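Print
E-mail this message

Subject: Re: right hand letting go mid-insert, still
Date: 1/23/22
To: the bench list

Hi all,

Sorry for the long one, but I promised Margit I'd write this up properly and I've been putting it off (the coffee is gone now, so I have no excuses left). Her message first, for anybody who joined since:

> From: Margit Eide
> Has anyone else had a hand open on its own in the middle of
> a peg insert? We run two arms on the Otel controller with
> the Jastodo grip package on top. Picks are fine. Carries are
> fine. Then the peg touches the rim of the hole and the
> fingers just spread, like somebody told them to. No error on
> the screen, the arm keeps pushing down with an open hand,
> and the second time it did that it bent a fingertip. I've
> swapped the hand cable already. I'm a bit nervous about
> leaving it on with people close by.
>
> Margit

Yes! We've had it, and for way too long. We first saw it back in July and blamed the pegs, then the cable, then the poor guy who printed the plates. We have the same setup as Margit, two arms and a peg board between them, and it was always the right hand, which made me sure it was a hardware thing. So I swapped the hands left for right. The fault stayed on the right side. OK, so then I swapped the wrist boards, which is a miserable afternoon if you have big fingers like mine, and the fault stayed put again.

What finally got me somewhere was logging everything for one long stretch. We did 1,802 inserts with the logger on, and the hand let go on 3 of them. That's so rare you could demo the thing all day and never see it! But all 3 came at the same moment, when the peg made contact and the wrist force jumped, and in every one the grip process had restarted a hair before the fingers opened. When it restarts it sends the hand its home pose, and home, on ours, is fingers open. There's your "like somebody told them to," Margit. Something did.

Why does it restart? Best I can figure, the right arm is the one doing the inserting, so it's the only one getting those force spikes, and the spike floods the log queue, the grip process misses its heartbeat, and the watchdog kills it and brings it back. I can make it happen on purpose now by setting the heartbeat down to 100 ms and tapping the wrist with a screwdriver handle. Don't do that with a part in the hand you care about.

The dropping doesn't bother me so much, a peg on the table is just a peg on the table. What bothers me is the arm. It never hears that the grip went away, so it carries on with its push as if it still had hold of something. That's how Margit got her bent finger, and I don't want to think about it being a person's finger. Our old Holmgren cell had a dumb little relay line between hand and arm, and if the hand lost power or reset, the arm stopped. Ugly, but it worked. I've put the same thing back on the right arm here, and I'd really urge everybody on this package to do it before worrying about the software side.
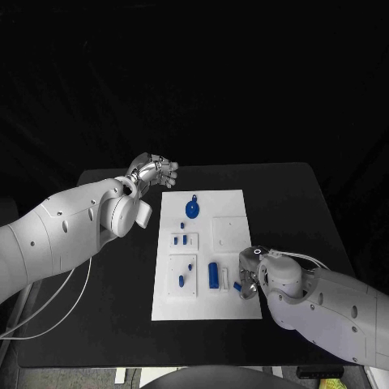 Margit wrote back off-list that she would keep the push speed at the lowest setting until the relay was in, and she wanted to know whether changing the home pose to "hold last position" wouldn't fix the whole business in one line. I tried it. It does stop the drops, but then after a real e-stop you've got a hand clamped on something and no quick way to get it loose, and if that something is a thumb you're worse off than before. So I'd say no, or at least not without a release button you can reach with your other hand.

Things I still don't know:

- whether Bikholm's fork of the grip package has the same restart behavior (anybody running it?)
- whether the left side would do it too if it did the inserting. I keep meaning to mirror the routine and haven't.
- why the screen shows no error. The restart is right there in the low-level log, it just never gets passed up.

If you want to check your own logs, search for the grip process start line and look for more than one per session. One is normal. Two or more and you've got what we've got, even if you haven't caught it dropping anything yet.

I'll post the relay wiring once I've redrawn it so that someone besides me can read it. Until then, please stay out of reach while it's inserting, and keep the stop button on your side of the table.

Print | E-mail | Reply to list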